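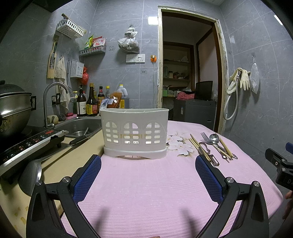 The cutlery job, holder still empty. August 2023.

Spent most of the day on chopsticks. The task is a dull one: pick up what is lying on the cloth and stand it in the white holder. Two pairs of chopsticks, a fork, a spoon and the peeler. I can do it in 13 seconds without hurrying.

Attila Vida came over from Nekside after lunch and we argued again about whether any of this is ready for a real kitchen. He says yes, within limits. Plarness told him their machine puts away a whole drawer now, though he admitted he hasn't seen it done. I said a drawer laid out by an engineer is a different thing from what is left after supper.

The fork and spoon don't worry me. A chopstick is thin and it rolls, and when one lies across the handles of something else you have to choose which to lift first. I do that without thinking. The peeler has its looped handle, so there is at least something to get hold of.

We managed 39 goes in July and I had hoped for 60. The plan says 300 by the end, which I doubt.

My view tonight – one chore, one table, possibly. Washing up as my mother means it, with the pots and the sink and wiping down after, no. Attila took the last of the biscuits. Must ring Priltitis about the invoice.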